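To: gripper-bench list
From: Ryota Sekiguchi
Re: pads slipping on thin handles

Omar Mahasneh wrote:
> Pads on the Arko pair are letting thin handles rotate. Did anyone
> check the pivots before swapping rubber? Last time was September
> and we wasted 149 grasps on it.

Yes, checked pivots first. Both grippers off the stands, worked by hand over the table, no play I can feel in the bushings. So its the pads. Left hand unit closes a hair late but same as before.
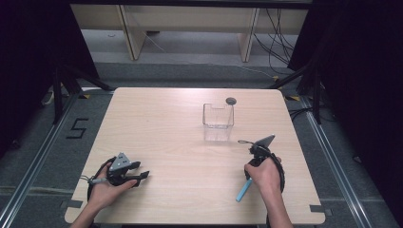
Torqued the finger screws again, 2 per finger. Then toothbrush test, close, hold 5 seconds, twist the handle. Left unit held. Right one let it turn almost every time until I cleaned the faces.

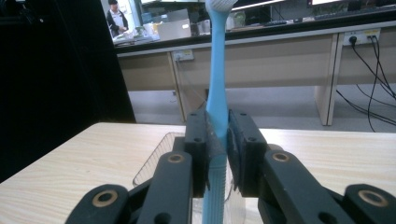 Omar again, off list: don't use solvent on those, the Yáñez pads swell, dry brush only and then tape over if you must.

OK — dry brush only, noted. I had not used any solvent. Pads are fuzzy though, specks all over and fibers coming off the edges, trimming makes it worse. 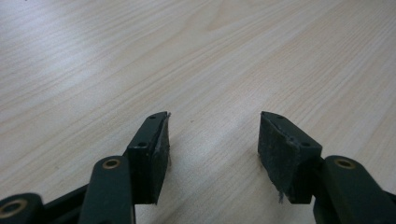 I'd say new pads on both, not just the right. Puststead has the thicker ones in stock, Pistcombe only the thin. Please dont mix them, the closed position shifts and then we redo the zero.

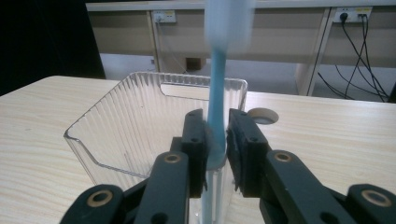 Zero is done with the fingers fully closed and nothing in them. Write the offset on the sheet, old value stays — just cross it out. Need the order in by tomorrow noon, who has the card?

Ryota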